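What I Learned Hanging a Curtain for 6 Weeks
Project report, Plenbridge evening course in stage and event design

I picked backdrops for my project because I figured fabric would be easy. Ha! My plan was to find out which cheap black cloth looks best behind a speaker, and I spent most of May borrowing samples from anyone who'd lend me one (thank you, Gosel Fabrics, for the big bag of leftovers).

My first test was just light. I clipped each sample up, turned on the lamps and wrote down what I saw from the back row. The thin stuff went gray and shiny right away, and the heavy stuff stayed properly black but took 2 of us to lift. Valdis Žukauskas held the other end and complained the whole time.

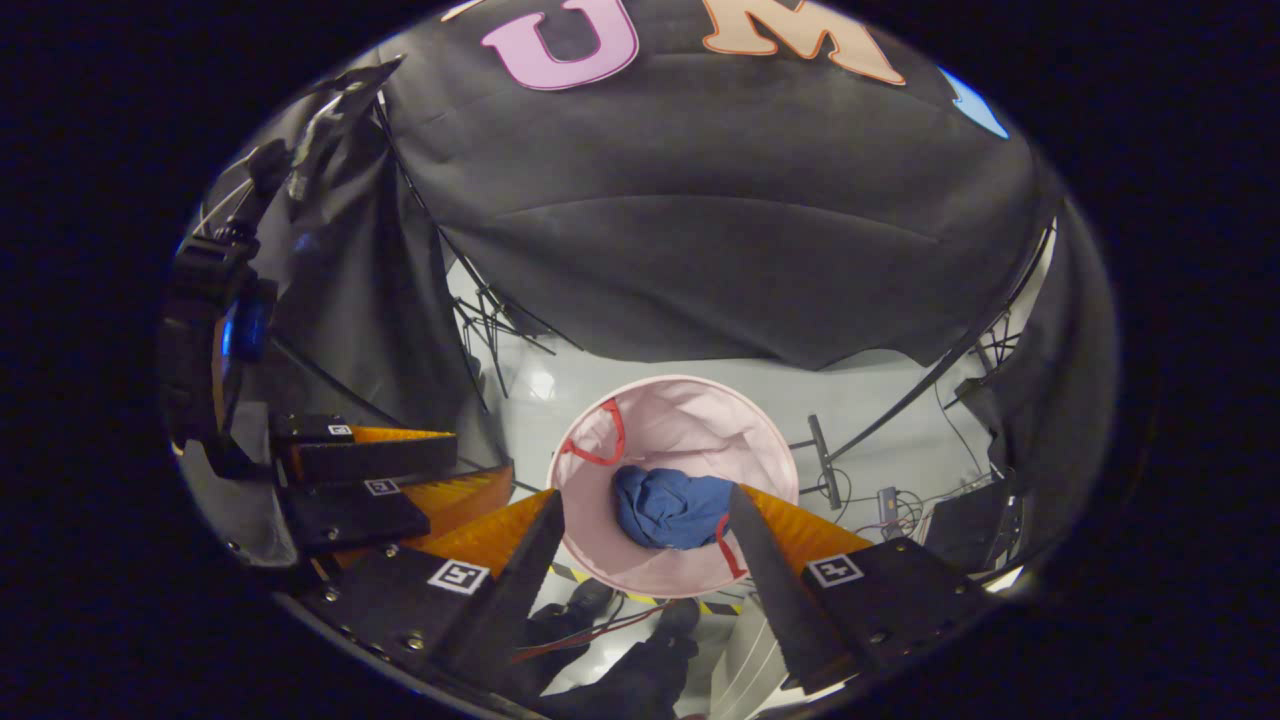

Fig. 1. Black backdrop with cut-out letters along the top edge, side drapes left and right.

Wrinkles were the next problem, and I got a bit obsessed. Steaming helped, ironing was awful, and rolling the cloth on a tube between tests beat both of them. I also asked 16 classmates which sample they liked, and most of them went for the middle weight, same as me.

If I did it again I'd spend less time on color and way more on hems, because a weighted hem changes how the whole thing hangs. I'm still waiting on a chain sample from MacPherson, so that part goes in the appendix once I've tried it.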